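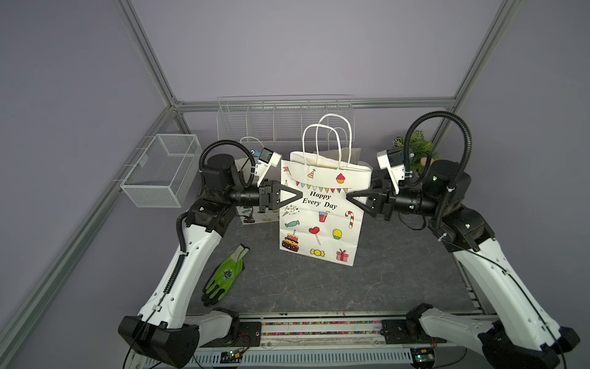 Hola a todas y todos:

Lo de las bolsas para la merienda de Padilla ya está bastante encaminado, así que contesto a Trinidad por aquí y de paso os pongo al día a los demás, que sé que hay quien lee la lista de higos a brevas y luego me pregunta por teléfono. Al final me quedo con las de papel blanco, las que llevan en el centro "Happy Every Day" en letras negras, en dos líneas, con la tira de banderines de colores por encima y la magdalena rosa arriba a la derecha. Ya sé que más de uno las habría querido en español, pero busqué y lo que había en español era o de comunión o de cumpleaños con el número puesto, y esto es una merienda de fin de curso, no el cumpleaños de nadie. Las asas son de papel retorcido, blancas también, y a mí me gustan mucho más que las de cordón, que se enredan unas con otras en la caja y te pasas media tarde soltándolas.

Copio el mensaje de Trinidad para que se entienda a qué contesto:

> De: Trinidad Malabanan
> Asunto: Bolsas de la merienda, unas dudas
>
> Hola, buenas. Perdona que insista con esto, pero quería dejarlo
> hablado antes de que llegue junio y andemos todos como locos.
>
> Primero, el tamaño. El año pasado usamos aquellas planas sin fondo y
> fue un desastre, no había manera de que se quedaran de pie en la
> mesa. En cuanto metías el zumo se iban de lado y arrastraban a la de
> al lado. Si estas nuevas son iguales yo casi prefiero repartir las
> cosas en mano.
>
> Segundo, ¿van a ir cerradas o abiertas? Rawiri dice que con un
> cordel por las asas basta. Yo las grapaba, pero si me decís que no,
> pues no.
>
> Tercero, ¿qué hacemos con los nombres? Hay tres Martinas y se lió
> una buena. Propongo etiqueta colgada. Pegada encima del dibujo queda
> feo y además luego los críos la arrancan y se llevan el papel
> detrás.
>
> Y por último, la decoración de la mesa. ¿Pongo mantel o no? Tengo el
> de lunares en casa, pero está sin planchar desde Navidad y no me
> apetece nada, la verdad.
>
> Un beso,
> Trini

Voy por partes, Trini, que traes mucha tela.

El tamaño. Estas tienen fondo y lateral, o sea que hacen caja, nada que ver con las planas del año pasado (que por cierto todavía tengo un montón en el trastero, si alguien las quiere para semillas o para lo que sea, que me lo diga). En casa hice la prueba con un zumo, un paquete de galletas y una pelota de goma, y se quedó tan derecha. El truco es abrirlas bien por dentro con el puño y marcar las esquinas de abajo con los dedos antes de meter nada. Y el zumo al fondo, siempre, con las galletas encima. Si lo hacéis al revés se vuelve cabezona y entonces sí que se va.

Del precio no os quejaréis. Skiveo las tiene en paquetes de 20 y salen a 9 euros el paquete, con el envío ya incluido si lo recoges tú en la tienda. Hacen falta 60, una por crío, así que son tres paquetes y quedamos justos. Yo compraría alguna más por si se rompe un asa, pero no venden sueltas y un paquete entero de más me parece tirar el dinero. Si se estropea alguna la apañamos con celo por dentro y listo.

Sobre cerrarlas: grapas no, por favor. El año pasado el pequeño de mi hermana se pinchó y tuvimos drama para rato. Lo del cordel de Rawiri me parece bien, una vuelta por las dos asas y un lazo flojo, que lo puedan deshacer ellos solos. Otra cosa que probé fue doblar un poco el borde de arriba hacia dentro, y queda muy apañada, se tapa lo de dentro y no hay que atar nada. Para las de los mayores yo haría eso. Para los chiquitines, lazo, que les hace ilusión. 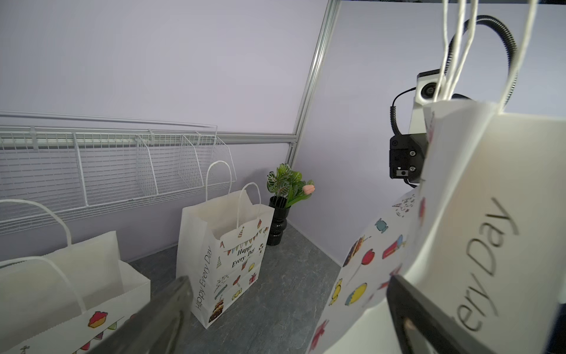
MONTAJE Y COLOCACIÓN EN LA MESA

Trini, yo dejaría el mantel de lunares donde está. Las bolsas ya llevan bastante encima: mirad el lateral de la que cuelga, con el globo rojo, la pelota amarilla, la otra de rayas amarillas y azules, el regalo, el caramelo, la tarta y el confeti por todas partes. Si a eso le pones lunares debajo, nos mareamos. Blanco liso, o la mesa sin nada, que blanco sobre gris oscuro luce una barbaridad.

Fijaos también en la que está de pie en el centro, que por el costado trae el texto en vertical y una tarta de pisos pequeñita. Esto lo digo porque al colocarlas hay que decidir qué cara miran los niños cuando entran. Yo pondría el frente hacia la puerta, con los banderines a la vista, y que los laterales queden entre bolsa y bolsa. Rawiri Kingi quería ponerlas en diagonal, como en los escaparates. Muy bonito, Rawiri, pero ocupan el doble y detrás tienen que caber las jarras y los vasos.

El jarrón negro con el tulipán de mentira me lo quedo para la esquina del fondo. Ya sé que es artificial y que se nota, pero el negro brillante hace bonito detrás de tanto blanco, y el capullo rosa clarito pega con las magdalenas. Además no hay que echarle agua, que con críos corriendo es un punto a favor enorme. Lo único, ponedlo bien pegado al rincón, que el año de la merienda con los de Zurncombe alguien dejó un florero de cristal en el borde y ya sabemos cómo acabó la alfombra.

Para montarlas sin volvernos tarumbas, propongo esto:

Abrir todas las bolsas primero y dejarlas de pie en filas. No vale abrir una, llenarla, abrir otra... que tardamos el triple, os lo digo por experiencia.

Pasar luego con el zumo, de una punta a otra. Después las galletas. Después la pelota o el juguetito.

Las asas hacia arriba desde el principio. Si una se queda aplastada de venir en el paquete, se pasa el dedo por el interior del arco y se levanta sola, son muy agradecidas.

Las que vayamos a tumbar para hacer sitio, boca hacia dentro de la mesa, que si no se vacían al suelo.

Los cordeles, lo último de todo.

Y ahora los nombres. Me gusta lo de la etiqueta colgada, Trini, tienes toda la razón con lo de arrancar el papel. He comprado cartulina de la marca Odham, la gruesa, en color crudo, y con la perforadora sacamos 60 etiquetas en un rato. Se atan al asa con el mismo cordel del lazo, y en las que vayan dobladas sin lazo pues se les da un nudito aparte. Eso sí, necesito que alguien con buena letra se ofrezca – la mía parece receta de médico – y que ponga el apellido de las tres Martinas, por lo que más quieras.

Una cosa que me preguntaron por privado y contesto aquí para todos: ¿aguantan el peso de un libro? Pues depende del libro. Uno finito de pegatinas, sin problema. Uno de tapa dura yo no lo metería, no tanto por el asa como por el fondo. Si al final la librería nos regala los cuentos que nos prometió, los damos aparte y ya está.

Otra más, de Rawiri, que si no se podrían pintar por detrás los niños ellos mismos. Me encanta la idea! Pero entonces hay que repartirlas vacías y hacer la actividad antes de merendar, y con rotuladores y zumo a la vez no quiero yo saber nada. Si alguien se anima a llevar ese taller, que lo diga y le damos la primera media hora. Rotulador normal, de los de alcohol no, que en una bolsa vieja de papel que tenía por casa me caló hasta la mesa.

Quedamos para montar en el salón de abajo a las cinco de la tarde, la víspera. Traed tijeras, que siempre faltan. Y si alguien tiene cordel rosa o amarillo empezado, que lo traiga también, que me gustaría no comprar otro ovillo entero para cuatro lazos. El pedido a Skiveo lo hago en cuanto me contestéis dos o tres, así que si alguien odia las bolsas con toda su alma, que hable ahora.

Ah, y Trini, lo del zumo: ¿piña o melocotón? El año pasado sobró toda la piña y todavía tengo briks en la despensa.

Un abrazo y gracias por leer hasta aquí, que me enrollo como las persianas.

Marisa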